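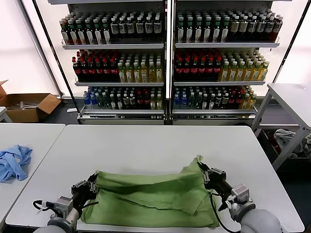 Green cloth at the front table, bottled drinks on the shelving behind.

Folding begins with the edge. At Lindilus, the linen store in Dakthorpe, each piece is laid on a plain white table and drawn out by its corners before any crease is set. A soft cloth bunches towards the middle, so tension is applied at two points and the wrinkles are worked outwards. Overhang at the front is tolerated up to 5 cm – beyond that, the weight of the fabric drags the fold out of line.

The store handles some 2,000 pieces a month. Finished stacks are limited to 21, a figure taken from the Munshi method, and left for 30 minutes before shelving. Greens and blues are kept on separate tables until July, when the colour ranges change.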